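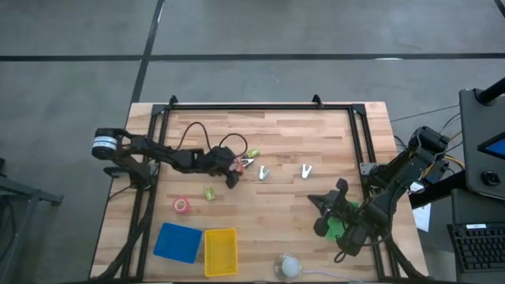 4.2 Small things and where they end up

Before we come to the sorting itself, we would like to linger for a moment over the objects, which are easy to overlook and which gave us far more to think about than we had expected when we began work in Sernley. By small things we mean whatever fits inside a closed hand and has no obvious shelf of its own: clips, rolls of tape, bits of a set whose other bits are in another room. Large things in a household are usually put away by kind, and people can tell you the rule if you ask them. Small things are put away by habit, and the rule, if there is one, tends to be made up on the spot (often with a good deal of laughter) when a visitor wants to hear it.

Our inventory came to 787 entries across the homes in Sernley and Flirstead. We had hoped for 1,000, but two of the Flirstead homes withdrew in January, and we decided to work with what we had. Clips were the hardest to place. A clip belongs with stationery in one home, with laundry in the next, and in a third it lives wherever the last bag was closed. Tape was much simpler, and nearly every home had a drawer for it, even when the tape itself was somewhere else!

The second matter is the container. Jericho Dela Peña, who carried out the home interviews, noticed early on that people talked about their baskets and boxes with more affection than about anything that went into them. An open basket invites dropping things in from above, and it forgives a poor aim, but its depth hides whatever went in first. Slotted walls help a little, as one can peer through the side, though very small or narrow pieces may work their way into the slots. Figure 4 shows a large yellow basket of this slotted type on a wooden tabletop, with several small objects set out toward the far edge.
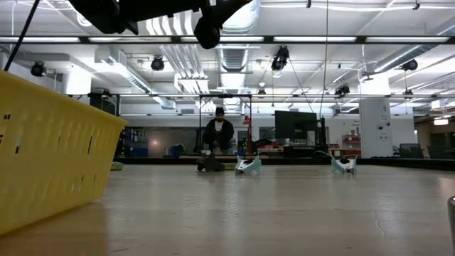 Distance mattered too, and in a way that took us some time to appreciate. When the container stood within easy reach, people dealt with items one at a time and seldom looked up. When it was farther off they gathered a handful first, and it was during the gathering that like was put with like, clip with clip and tape with tape. Several people told us they only discovered what they owned at this stage. We return to the gathering step in the next section, where it is compared with the habits recorded in the Rutodine diaries.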